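Nonar主场季票涨价加换座，大家续不续？

版块：球迷闲聊 > 低级别联赛

楼主 南看台老周
发表于 5月

俱乐部的邮件应该都收到了。下赛季南看台季票涨到3000，原来坐C区和D区的要重新选座，因为那两块划给了家庭区。续票窗口开到月底，过期不保留原座位。

我在D区坐了九个赛季，从球队还在第四级别的时候就坐那儿。涨价我能接受，换座有点接受不了。邮件里只说可以“优先选择相邻区域”，相邻的就是E区，E区前六排下雨是会淋到的，去过的都知道。

想问问大家打算怎么办，另外有没有人打过票务电话，能不能几个人连座一起换。

2楼 角旗杆
打过了，上午十点打的，等了二十多分钟。连座可以，最多4个人，要由一个人统一提交，把其他人的季票号一起报上去。提交之后不能再拆。
你要是想选E区，尽量选第七排往后，我问的时候第八排和第九排中间还有位置。

3楼 Vestivden远征
3000不算贵吧。你们看看Kotian那边，降级了还涨。

4楼 南看台老周
回复2楼：谢谢，这个有用。我们正好四个人，今晚商量一下。

5楼 白衣11号
说价格之前先说球行不行。最后一轮主场对Brelta，上半场0比1，下半场换了两个前锋上来还是传不进禁区。右路整个下半场只起过一次高球，还直接出了底线。这种球踢一个赛季，然后告诉我涨价，我是不想续了。

6楼 角旗杆
回复5楼：那场我也在，没你说的那么差。上半场丢球是角球第二点没人盯，运动战里Brelta基本没有机会。下半场改成三中卫以后中场人数是够的，差在最后一脚。主力前锋伤了两个月，替补上来踢成这样我觉得正常。

7楼 白衣11号
伤两个月不是理由。冬窗的时候所有人都在说要补一个中锋，结果补了一个左后卫。左后卫我们已经有两个了。

8楼 铁皮看台
左后卫补得没错。去年秋天那两个一个停赛一个拉伤，让右脚的中卫去客串，连输三场，忘了？
中锋那个位置是没谈下来，对方要价太高，发布会上教练自己说的。

9楼 白衣11号
没谈下来就换一个人谈。联赛里又不是只有一个中锋。

10楼 南看台老周
转会的事另外开帖吧，这个帖子我想说季票。

把我今天问到的情况整理一下。

原C区D区的老会员，先在系统里点续票，状态会变成“待选座”，这个时候还不扣钱。选座按会龄排，会龄长的先选，每批开放两天。选完以后才付款，可以分三次付，手续费由俱乐部出。如果轮到你的那一批没有选，就自动排到最后一批，座位由系统分配。 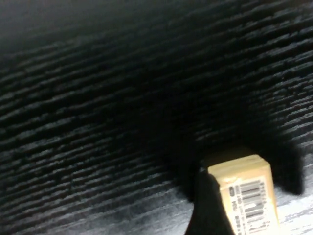 学生票和六十五岁以上的票价不变，但是也要换座，这一点邮件里没有写清楚，我是问了票务窗口才知道的。带孩子的可以申请留在原区，孩子要在十二岁以下，每个大人至少带一个。我家孩子今年十四，没办法。

窗口的人还说，家庭区如果到七月还没有卖满，剩下的座位会放出来给原来的持票人，价格按家庭区的成人票算。她说得不太肯定，我也不敢当真。

11楼 小河边
我带两个孩子，一个七岁一个十岁，我是支持搞家庭区的。现在C区后面几排从开场站到终场，孩子什么都看不见，去年我们有好几场是坐在过道台阶上看的，还被安保说过。

12楼 铁皮看台
站着看球是南看台的传统，觉得挡视线可以买东看台。东看台一直坐不满，为什么不把家庭区放在东看台？

13楼 小河边
东看台贵啊，一张成人票比南看台多出三分之一，两个孩子再加上去就不是小数目了。而且东看台下午正对太阳，春秋天看半场就睁不开眼。

14楼 角旗杆
家庭区放在哪里，去年秋天的球迷座谈会上讨论过。当时负责球迷事务的Marisol Palacios讲了三个方案，东看台北侧、南看台C区D区、还有客队看台旁边那一块。客队旁边那块安保不同意。东看台北侧要重修厕所和入口，俱乐部说这两年没有预算。最后就剩南看台。
会议纪要在官网上能下载，不过要登录会员账号。

15楼 铁皮看台
座谈会到场的有多少人？一个晚上七点开的会，上班的人谁赶得过去。用这个来说“已经征求过意见”，我不认可。

16楼 角旗杆
我没说这样就算征求过意见。我只是说三个方案是怎么来的。你有意见可以写邮件给她，她一般会回，我写过两次都回了，一次隔了三天，一次隔了一个多星期。

17楼 Vestivden远征
我们这边前年也搞过一次换座，闹得比你们厉害，最后上座还涨了。助威的那批人搬到了球门正后面，声音比以前集中。刚开始三四场很乱，鼓手和领喊隔了一整个区，后来自己慢慢调过来的。
建议你们助威团早点去跟俱乐部谈，整块地搬，不要一个一个散着选座，散了以后很难再聚起来。

18楼 鼓手阿坤
助威团的情况说一下。我们跟俱乐部谈过两次，E区十排到十六排靠中间的位置给我们留了一块，不进系统公开选座。想进这一块的人到赛前集合点找我登记，或者私信我季票号。
要求跟以前一样，全场站立，参加唱歌，不带孩子进这一块。鼓放在第十排左侧，旗杆长度规定没有变。
客场大巴下赛季继续，第一场客场如果抽到Kotian，早上六点半发车，路上要四个多小时，别再有人迟到了。

19楼 白衣11号
阿坤，登记了以后还能退吗？我还没想好续不续。

20楼 鼓手阿坤
付款之前都能退，跟我说一声就行。付了款就按俱乐部的规定走，我管不了。

21楼 老门将
看了前面的，说一点不一样的意见。大家都在算3000一张贵不贵，我算的是场次。下赛季联赛主场少了两场，杯赛也不包含在季票里，以前杯赛前两轮是包含的。等于价格涨了，场次还少了。这一条邮件最后面用小字写的，很多人可能没有看到。

22楼 南看台老周
刚回去翻了邮件，确实有。杯赛季票持有人可以提前两天买，打八折，不再免费。这个我之前漏了。

23楼 白衣11号
看吧。

24楼 铁皮看台
杯赛第一轮一般也就几百个人到场，俱乐部开门就是亏钱，收一点我能理解。联赛少两场是赛制改了，这个怪不到俱乐部头上。要不满意就冲着座位的事去说，别什么都混在一起。

25楼 老门将
赛制改了不怪俱乐部，可是定价是俱乐部定的。场次减少，价格至少可以不动。我会续，但是意见也要提。已经给票务写了邮件，问去年买了两年套票的人怎么算，还没收到回复。

26楼 小河边
两年套票的我也想知道，我们家就是两年套票。有回复麻烦在这里贴一下。

27楼 角旗杆
两年套票第二年按原价，不用补差额，这是我在电话里顺便问的。杯赛那一条对方没有答上来，说要去核实。还是等老门将的邮件吧，有文字的稳妥。

28楼 南看台老周
我们四个人商量好了，三个续，一个再考虑。考虑的那位家搬到了河对岸，晚上的比赛散场以后赶不上末班车。末班车是十点二十，补时长一点就危险，遇到加时更不用想。
如果他不续，连座就是三个人提交。请问有没有单独一个人想找连座的，E区第八排附近，不进助威区，坐着看为主，进球了站起来。会龄五年以上最好，不然批次会往后拖。

29楼 铁皮看台
连座是按提交人的会龄算还是按最短的那个算？

30楼 南看台老周
按最短的算。窗口说的。

31楼 铁皮看台
那我不合适，我中间断过一年，现在只有三年会龄。

32楼 右边锋退役了
我可以。会龄七年，原来在C区十一排，也是一个人看。私信你了。

33楼 南看台老周
收到，晚上回你。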